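Home | Bedding | Kitchen | Outlet | Cart (0)

Sinisus Everyday Sheet

The Everyday Sheet is a plain sheet for people who have a bed and would like it covered. It has no cooling technology. It was not inspired by a coastline. You put it on, you sleep on it, and at some point you wash it, and we leave the schedule to your conscience.

We weave it at the Sernness mill, where the same loom pattern has run long enough that the staff have stopped suggesting improvements. The cloth is on the heavy side and gets softer with washing. It wrinkles. We could sell you one that doesn't, but it would feel like a raincoat.

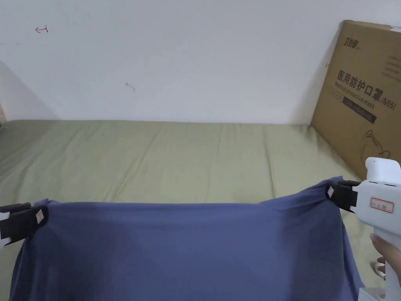 A green sheet on laundry duty, with a blue knit on top.

Most beds spend the daytime as a table. Clothes get folded there, boxes get parked there, and the sheet is expected to put up with all of it. Ours is cut generously on every side, so a bit of tugging at one corner won't strip the opposite one. If you own a great many T-shirts, the sheet can't help you with those.

Colors are quiet on purpose. Shih is our sandy shade and Arnach is the dark green. Both sit happily against gray upholstery or pale wood, and neither one shows toast crumbs as badly as white does. We stopped making white in December and the complaints were fewer than the stains had been.

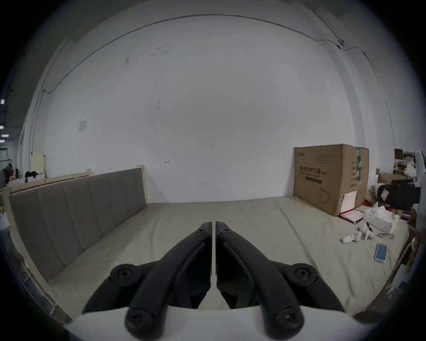

Getting it smooth takes one decent pull from the foot of the bed and a pass with the flat of your hand. A few folds will stay behind. Leave them. You'll be lying on them by tonight, and ironing a sheet is a hobby we don't encourage.

Details
Fabric: 60% cotton, 40% linen
Depth: fits mattresses up to 38 cm
Wash: warm, with similar colors
Dry: line or low tumble
Iron: see above

Returns are accepted for 60 days, washed or unwashed, though we have a preference. Pillowcases are sold separately and ship in the same bag if you order them together.

Last updated: Wednesday, July 19, 2023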